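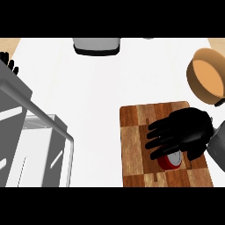
Mamport's jobless figures for the autumn came out on Tue 21 December, and they make rather gentler reading than many of us in town had feared. The number of people out of work and claiming help fell to 580, down by 57 on September, with most of the new jobs in the warehouses out at Brurnelgate – though plenty of those, it has to be said, are part-time and may not last much beyond the new year.

Wages are another story, I'm afraid. Pay across the district rose by 3 per cent while rents and food went up faster, so a good many households will still be feeling the pinch this winter. Gedum, the biggest employer in Yau, plans to take on 260 people in the spring.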